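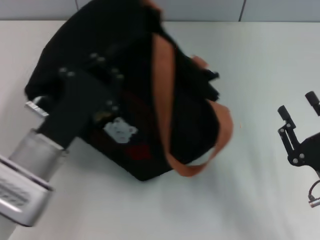

Equipment planning meeting, Brendville site
2023-03-23

Present: Wiebke Frerichs (chair), Krešimir Begović, Ha-rang Kang, Siu-fong Lo
Apologies: Ho-yin Pan
Notes: Siu-fong Lo

1. Minutes of the last meeting
Accepted with one correction. Item 4 should read "gripper spares", not "gripper repairs".

2. Second bench
KB presented the layout for a second two-arm bench in the Parsons room. The floor loading has been checked and is adequate. The supply is not: the existing circuit also feeds the compressor and trips when both are started together. A separate circuit is needed before any arms are delivered. KB has asked the landlord's electrician for a price.

WF asked whether the new bench should be identical to the present one. HK said yes for the arms and grippers, so that spares and programs can be shared, but asked for a deeper table. Soft items with long straps need more clear surface than the boxed goods the first table was bought for. Agreed in principle. White matt top as before.

3. Grippers and fingertips
HK reported on the bag handling work. Fabric bags remain the slowest item type. Black bags are worse than light ones, as the black gripper is hard to separate from the fabric in the head camera view. Two options were discussed:
- light-coloured sleeves over the finger linkages
- a second camera mounted to the side
The sleeves are cheap and can be made in house. The camera would need a new licence for the Trikby software and is deferred to the August budget round.

Metal fingertip plates: present stock is 19. HK would like a rubber-faced set for comparison. Grotberg can supply but have a minimum order of 100, more than can be justified for a trial. SL to ask whether they will sell a small lot at a higher unit price.

4. Cables
KB noted that the thin gripper cables are still the most frequent cause of lost time. The connector is exposed and strain falls on it when the wrist turns fully. He proposed buying 3 spare cables per arm and fitting a clip at the last joint. WF approved the clips. Spare cables to be held at two per arm until failure records have been kept for a full quarter. KB asked that his disagreement be noted.

5. Service contract
The Parsons room bench is not covered by the present contract, which names the first bench only. SL has a draft extension. The call-out terms are unchanged, but travel is now charged separately. HK asked if the yearly calibration could be done by site staff - the supplier's answer was that this is allowed for the arms and not for the force sensors. To be raised again when HP is present, as he holds the correspondence.

6. Budget
WF confirmed that the second bench stays in the plan on condition that the electrical work is priced separately and not taken from the equipment line. Order of priority if funds are short: circuit, arms, table, grippers. HK pointed out that arms without grippers cannot be tested with goods. Order changed to circuit, arms, grippers, table. The old packing table can serve in the meantime.

7. Any other business
Test bags are to be returned to the shelf with straps buckled. Two were found on the floor behind the cabinet.

Actions
KB: electrician's price; fit clips to both arms
HK: sleeves, first pair; revised table dimensions
SL: Grotberg small lot; contract extension to HP for comment
WF: revised budget sheet

Date of next meeting to be circulated.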